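Pestero Long Basket, Gray or Navy

From the Gallham shop: Storage and sorting

Sold singly or as a pair (one of each color)
Ships flat-stacked in a plain carton
Item 417

I've been selling storage bits out of Gallham for a good while now, and I'm picky about baskets. Most of what gets sent to me goes back. The Pestero stayed, and I've ended up with more of them in my own kitchen than I'd like to admit (the cupboard over the fridge is basically a Pestero showroom at this point).

It's a long, narrow, open plastic basket with little holes in the walls and a smooth floor. That smooth floor is the reason I picked it. I used to carry a basket with a slatted bottom, and every fork I ever put in it went tines-first through a gap and hung there like a bat. Toothpicks, forget it. With the Pestero you can drop in forks, spoons, straws, birthday candles, those tiny corn holders, whatever you like, and they lie flat and come out again when you reach for them.

I get asked a lot what people use them for, and the answer by a mile is party stuff. Disposable cutlery comes in those crinkly bags that split down the side the first time you open them, and then you've got spoons all over the drawer until Thanksgiving. So you pour the bag into a basket, and when people come over you carry the whole basket out to the table. One for spoons, one for forks, done! 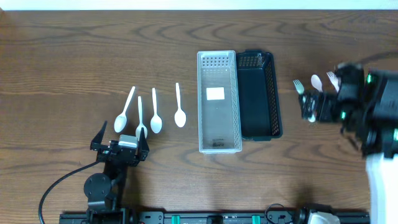
Color is the thing people write to me about most, so let me go through it. The gray is a light one and looks a bit see-through, and it's the one I'd choose for a dark cupboard where you want to find things without getting the flashlight out. The navy is very dark, close to black unless the light catches it, and white plastic spoons like the four lying beside the pair really stand out once you've got them in there. Against the gray they're softer and blend in more. If you're buying a pair to keep two kinds of cutlery apart, get one of each color, because you'll remember "spoons are in the blue one" long after you've stopped reading any label you stuck on.

Speaking of labels, I do sell a sheet of plain white ones (see the bottom of the page). They stick best on the floor of the basket or on the outside of the rim. The side walls are all little openings, so there isn't much for the glue to hold on to, and the corners start lifting pretty fast. I tried it with three different brands of label and gave up.

How they sit together

The sides are straight enough that two baskets will stand right up against each other the long way, which is how I have mine on the sideboard. Please measure your drawer before you order! I know everyone says that. But the rim sticks out a little past the body, and I've had a few sad emails from people who measured the inside of the basket and forgot the rim. If your drawer is shallow, write to me first and I'll go and hold a tape against one for you.

One more thing on fit: the gray and the navy come out of different molds, so don't expect perfect twins. If you need a row of baskets that match exactly, stick with a single color all the way along. For a party table or a pantry shelf I can't imagine anybody minding, and I certainly don't.

Washing

Warm water, a squirt of dish soap and a soft brush for the holes. The brush matters if you've had anything crumbly in there. I once kept loose tea bags in a gray one and was poking leaf dust out of the walls with a cotton swab for half an evening. I don't put mine in the dishwasher. A customer told me she runs hers on the top rack every week with no trouble, and good for her, but I haven't tested it enough to promise you anything. Let them drain upside down on a towel.

What they're not great at

Liquids, obviously. Also rice, lentils or anything else small enough to escape through a hole. And I wouldn't load one up with cans and carry it by one end. They're light baskets for light things. If you want something for heavy pantry goods, look at the Brekent bin instead. It's uglier, I'll say that right out, but you could practically stand on it.

Ordering for a hall or a school

I keep 200 of each color in the stockroom most of the year. June is the exception, when graduation parties clean me out, so if you're planning something for early summer, get your order in during spring. For orders of 8 or more I pack them nested in one carton, which keeps the shipping down. Mixed colors are fine, just put the split in the order notes.

Goes well with

Olteanu white labels, one sheet, peel and stick
Brekent pantry bin, large
Pestero Long Basket, second color

Returns are fine as long as the basket is clean and you've kept the carton. Questions go to the shop inbox, and I usually answer in the morning with my coffee.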